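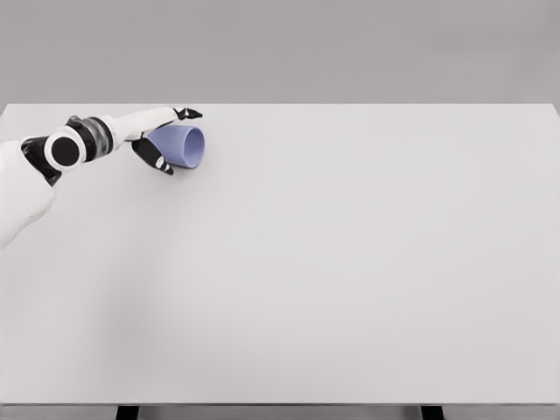 Eligibility checks before the visit: what we changed at the front desk

Since March our two clinics in Tulleo check the insurance of every patient three days before the appointment. Before that, we did it on the same morning, when the phones are already ringing and the first patients are standing at the desk. Many of you asked us how it works, so Ivana Benítez from the billing office wrote down the main steps.

The list of appointments is printed at noon. One person at the desk goes through it and looks for three things: is the plan active, is our clinic still in the network, and does the visit need an authorization. If the plan is not active, we call the patient the same day. We do not leave the details on voice mail, only the name of the clinic and the number to call back.

In the first full month we checked 71 appointments for new patients. In 19 of them something had to be corrected. Most were small things, like a member number with two digits in the wrong order, or a married name that the insurer did not have yet. In six cases the patient had changed jobs and had a new card at home, but did not think to tell us.

Please write the result in the notes field of the appointment and not on the paper list. The paper goes to the shredder at the end of the day, and two times already we had to make the same call again.

A question that came from the Sosa office: must we check also the patients who come every week for therapy? Yes, but only at the first visit of each month. If the patient mentions a new job or a new card, check again that day.

Ximena Yáñez will show the steps to the evening staff, who could not come to the first training. It takes less than one hour. Bring your own login, because the insurer websites do not permit a shared one. If yours has expired, write to Ho-yin Tai before the training and he will ask for a new one. This can take several days with some insurers.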